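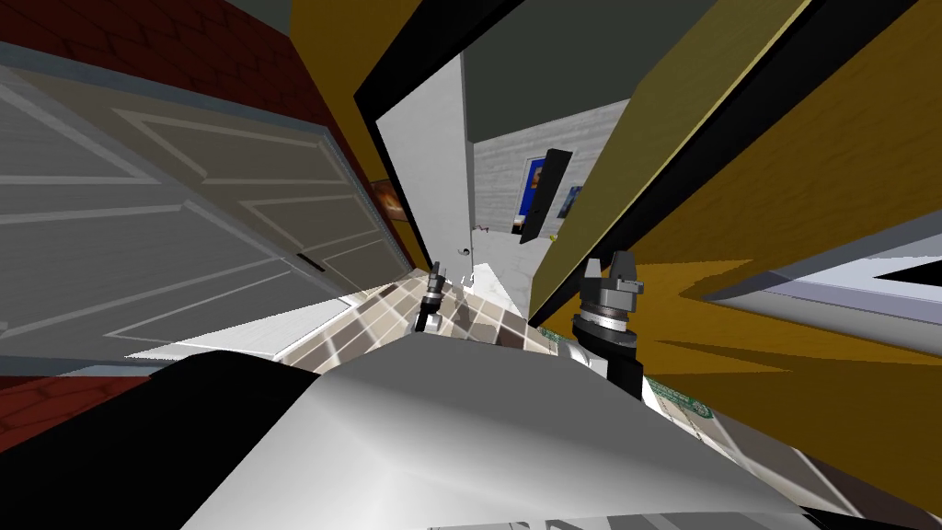

Computer rendering: a yellow wall, a door, and the narrow bit in between.

Bring Back the Hallway

By the Property Desk | Opinion, Apartments

I have been reading apartment brochures again, a habit I recommend to anyone with low blood pressure. The latest came from the sales gallery for Paletti, the new tower in Dillthorpe, and it promises 600 square feet of "uninterrupted living." I went through the floor plan to see what had been doing the interrupting in older buildings. It was the hallway.

You open the front door at Paletti and you are in the kitchen. Two steps later you are in the living room, and if you were carrying an umbrella you are now dripping on the sofa. The developer, Lecomte, calls this an arrival experience. I had one of those in my first rental, where the front door opened into the side of the refrigerator, and the landlord had the decency to knock a little off the rent.
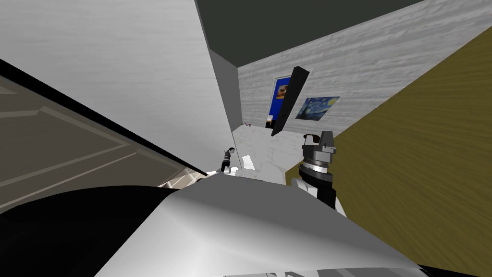

A gray wall leading to a narrow corridor, rendered.

I know the argument. A hallway is floor area you pay for and can't put a bed in. At city prices a corridor 12 feet long costs as much as a decent car, and you can't drive it anywhere. Agents call it dead space, and buyers have learned to say it too, usually while standing in one and looking sadly at the baseboards.

But consider what goes on in there. Shoes come off. Keys get lost. A person on a work call can be kept separate from a person frying onions. Guests who are leaving can spend twenty minutes leaving, and everybody else can go back to the television. Take the hallway out and all of this still happens, only now it happens on the rug.
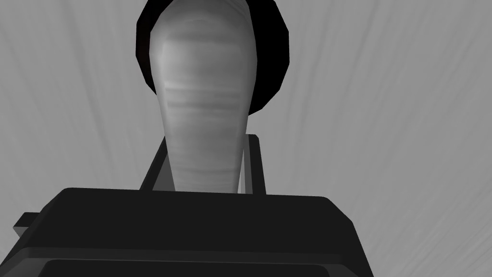 The developers must suspect as much, given how hard they work at selling it back to us. Paletti's upgrade list has a "drop zone," a shelf with hooks. There is a "threshold screen," a piece of wall. Both come from a furniture line named Wondeo, and for the price of the pair I could have had the hallway. Residents also get a lobby with 4 seating areas, so there is plenty of space to stand around in your coat, provided you do it downstairs with the mail.
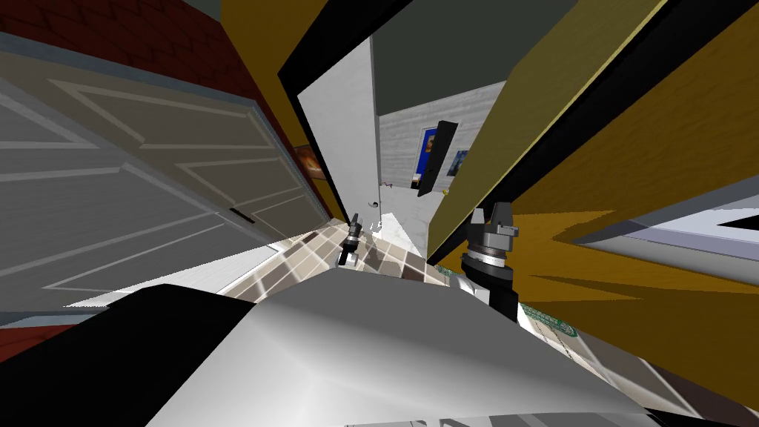

What I Would Ask For

A door between the stove and the street. Enough wall for a coat hook and one ugly picture from a relative. Room for two people to pass, even if one of them has to breathe in.

I put this to the agent, who was very nice about it and showed me unit 1647, which has what the plan calls a "gallery." It is three feet long, and it costs extra. I stood in it for a while with my shoes off.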